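The Loudest Quiet Band in Belgium

Hanneke Wuyts plays the accordion as if it owed her money. She bought it from a retired baker who threw in a crate of sheet music, most of it funeral marches, and those marches are still the backbone of what her band Tola does on stage. They just play them at three times the speed.

Tola began as a duo. Wuyts squeezed, Jozef De Graaf hit things. De Graaf had trained as an organist and lasted 8 months in a parish post before the parish and he agreed to see other people. He now owns a drum kit, a tuba with a dent he refuses to discuss, and strong views on polka.

We use cookies to improve your visit. By continuing to browse you accept our cookie policy. OK

Their first album, Runlow, was recorded in 3 days in the back of the Verbruggen furniture showroom, between the recliners. You can hear a salesman on track two. Wuyts wanted him removed; De Graaf wanted him credited. He got a credit, and at last count he had been to more of their shows than their first bass player.

The lyrics come in Dutch, French and a language Wuyts calls Prorkora, which she made up at school to insult her teachers. It has 139 words, mostly rude. Audiences sing along anyway, with their eyes closed and their hands on their hearts.

"People come up after and say that one about the sea made them cry," she says. "It's about a man who can't park."

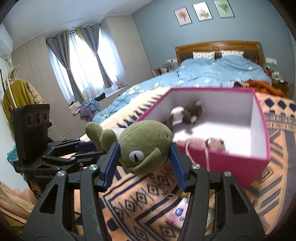

On the Road, More or Less

The new record is due in July, and De Graaf describes it as "mature," then looks embarrassed. It has a string section on one song and a chainsaw on another. Before that there is a short tour in a van with 1016 songs on its one working music player, all of them chosen by the drummer.

The first date is 05/02/2010. Bring earplugs, and leave the good shoes at home.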